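Home | About | Parts | Repairs | Contact

About Rorent

We do small gears. Sorting, matching, cleaning, boxing up – and sending them out to people who need one and can't find one. Started in September with a drawer of odds and ends from a closed repair shop, a secondhand bench and not much else. The drawer had 1,151 parts in it. Took all winter to log them.

Mostly small metal spur gears. Some plates, some hubs, some things we still haven't put a name to. If you've got a stopped clock, a jammed feeder or a hand mixer your grandmother swore by, odds are the trouble is one worn tooth.

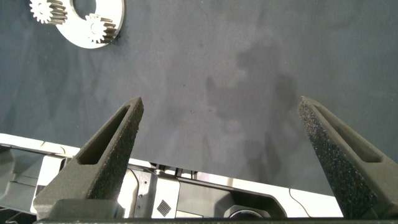
Everything gets laid out on cloth before it goes anywhere. Cloth keeps a small part from rolling, keeps the faces from getting scratched and it's easy on the eyes after a long day. We check the teeth, check the bore, then match it to your old one. Send us the old one if you can! Even broken. A tracing on paper works to, just press hard.

Minimum order is 6 gears for shops, no minimum for anybody else. Most orders go out in a small padded box. Bigger lots – up to 100 – go in trays.

We also run the Golgate bench, our repair table for folks who would rather bring the whole thing in. Clear top, mat down, one job at a time. No mixing parts between jobs, ever. That rule came out of a bad week and we've kept it. 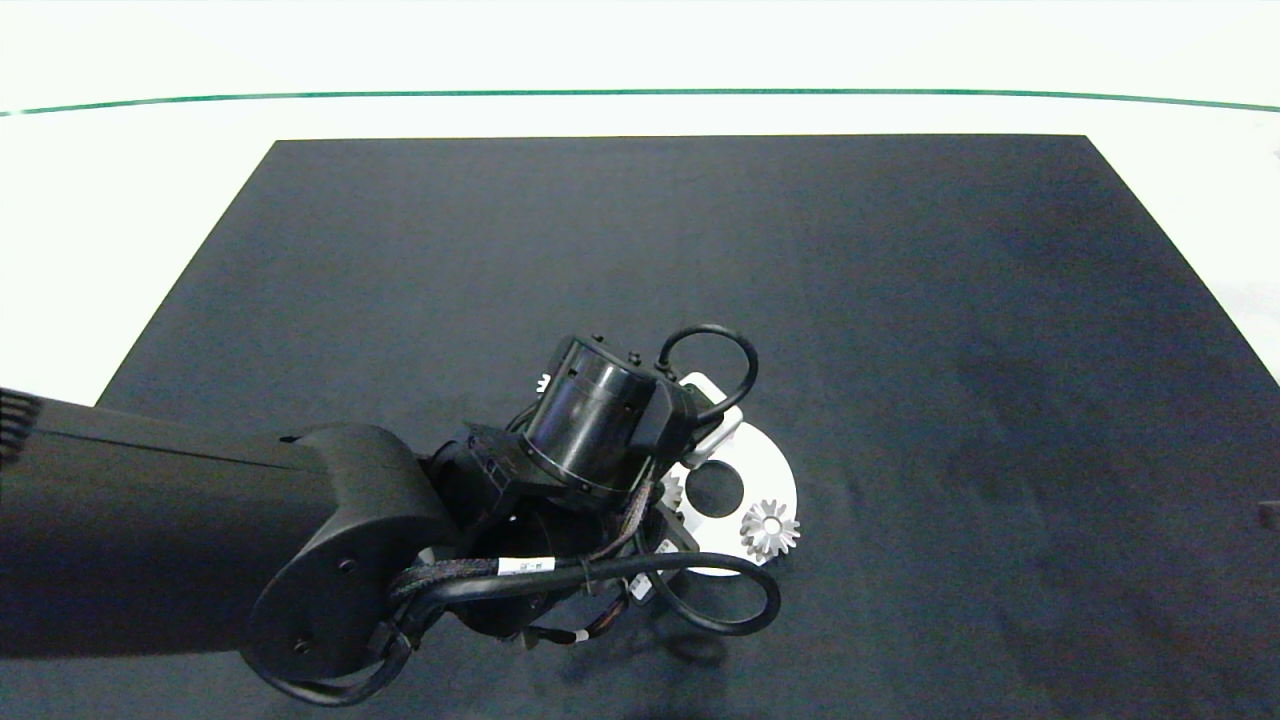 Nambiar wrote in to say the one job at a time rule is why they keep coming back, that other places had returned their feeder with a gear that plainly belonged to something else, and could we please stock more of the small ones. We're trying. New batch is being sorted now, should be up on the parts page soon.

Returns: 30 days, any reason, just dont file the teeth first.

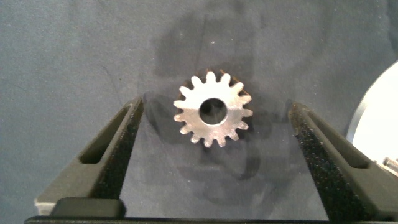
Sixteen-tooth spur gear, plain round bore.

Trade accounts and odd sizes, write to the Gatora desk. Short notes get read first. Put the tooth count in the subject line.

Contact us | © Rorent | Back to top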